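Textile Testing Workshop, Standar Building
Notebook entry, June
Subject: Seam slippage and abrasion, rib-knit and woven glove linings, third series

9:10 a.m. Work resumed on the woven lining supplied by Anevex. The rolls had been resting in the conditioning room since the previous afternoon, and the chart recorder showed no departure from the set humidity overnight. Specimens were cut on the bias for the first half of the series and along the warp for the second half. The cutting die has a nick near one corner, and all edges on that side were trimmed by hand before mounting. The die should be sent out for grinding before the fourth series begins.

9:45 a.m. The abrasion tester was zeroed with the standard felt. Head 2 again reads slightly high. The correction established in the second series has been applied to all figures entered below, and the uncorrected readings are kept on the loose sheets in the folder. Colleagues who copy figures from this page should not apply the correction a second time.

10:30 a.m. First abrasion run completed. The warp-cut lining reached 2350 cycles before the first broken yarn. The bias-cut lining failed earlier, and the failure began at the stitch line instead of the face of the cloth. This agrees with the result for the Yousafzai lining in the second series, where needle damage was found under the magnifier. The needle used on the present specimens was new, so needle wear alone does not account for it. Stitch density is the more probable cause, and the next set will be sewn at a longer stitch.

11:15 a.m. Seam slippage. Load was applied in steps of 20 newtons. The greatest load held before the seam opened past the permitted gap was 143 newtons, on a warp-cut specimen with a felled seam. Plain seams opened well below that figure. The felled seam is bulky at the fingertip and would be objectionable to a wearer - this has been noted in every series to date, and no alternative has yet been offered by the supplier.

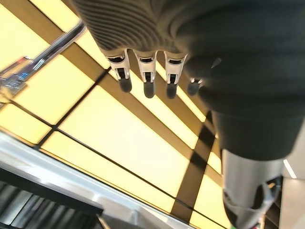
Charalambos Michailidis holds that the felled seam should be kept for the palm only and the fingers closed with a plain seam over a narrow tape. In his view the bulk complaint would then disappear and the strength would be lost only where little load falls. He also questioned whether the slippage test, which pulls straight across the seam, says much about a finger that is bent most of the day. The point is accepted in part. The straight pull remains the agreed method for this series, and a bent-specimen trial may be added afterward if sufficient cloth remains.

1:20 p.m. Taped specimens were prepared following the above remark. The only tape on hand was the Dosorance cotton tape left from the apron work, and it is wider than would be chosen for a finger. It was folded once and pressed. The fold did not lie flat at the curve, and two specimens were discarded for puckering.

2:40 p.m. The remaining taped specimens were mounted and pulled. All held better than the untaped plain seam. None equaled the felled seam. The figures are entered on the loose sheets and are not to be quoted until the trial is repeated with tape of the proper width.

3:30 p.m. Wash shrinkage samples were marked and placed in the drum on the warm setting. The marking ink from the new bottle spreads on this cloth, and thread marks were sewn in as well. Measurement is to follow when the samples have dried flat and rested overnight.

To be done: order narrow tape; send die for grinding; have Head 2 inspected; ask Anevex whether the lining was heat set before shipment, as their paperwork does not state it.

4:50 p.m. Tester covered, conditioning room door checked. The drum was still running at the time of this entry.

Contact the Workshop Office | Copyright Standar Textile Testing Workshop | Back to top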